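My plastic dishes, one year later

When we moved to the flat in Hulik, I bought a set of coloured plastic dishes from Mulutell. I paid 800 for the whole set, and my sister thought it was too much for plastic. I like them still. In October the kitchen is grey from morning, and a little colour on the shelf helps me.
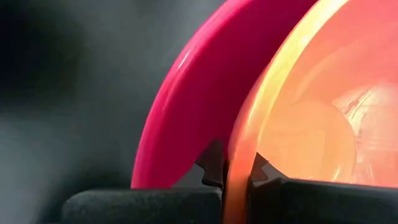

Photo: Clatutness blog

The pink one and the orange one are my favourites. You can see through both, and the orange is much brighter at the rim, where the light comes in. It has some pale, streaky places too. I wash mine by hand, never hotter than 60 degrees, with a soft cloth. Next Saturday I will look for a green one at the Pillai market.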